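Why aren't the letters on a keyboard in ABC order?

A keyboard is a board full of keys. Each key has a letter, a number, a sign or a word printed on it, and you press it to tell the computer what you want.

Most keyboards in Britain use a layout called QWERTY. The name comes from the first six letters in the top letter row: Q, W, E, R, T, Y. The same order was used on typewriters long before people had computers at home.

Many keyboards are black with white printing, so the letters are easy to read. The letters are on the keys in capitals, even though you get small letters when you type.

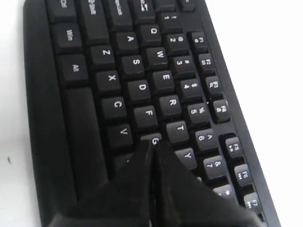
## Keys with words on them

- **Shift** gives you a capital letter. Hold it down and press a letter key. It often has an arrow pointing up.
- **CapsLock** gives you capitals until you press it again.
- **Tab** moves the typing along in a jump.
- **Ctrl** works with other keys. Ctrl and C together make a copy.
- **The spacebar** is the long one. It puts a gap between words.

## Try it

Find A, S, D and F. They are next to each other in the middle letter row, called the home row. Rest the 4 fingers of your left hand there, then type your name.

Linnea Aasen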